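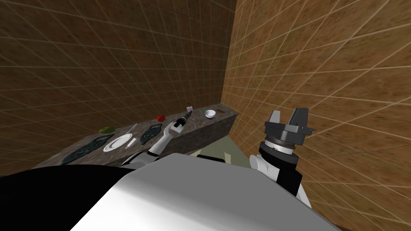
Kitchen and Bath Permits Move Online

Starting in November, the Kornton building office will take permit applications for kitchen and bathroom work through its website. Paper forms will still be accepted at the front counter on McGrath Street, but they will take longer to process.

You need a permit if you are moving a sink, adding an outlet, or taking out any part of a wall. New tile, paint, and cabinet doors do not need one. Replacing a countertop does not need one either, as long as the plumbing stays where it is.

The fee stays at $47 for jobs under $2000. Larger jobs are priced by the fee table, which is posted at the office and at the Kevgate branch library. Inspections are booked after the permit is issued. Please have the permit number ready when you call.

Questions about older permits should go to Aisling Ó Dálaigh at the records desk, extension 19.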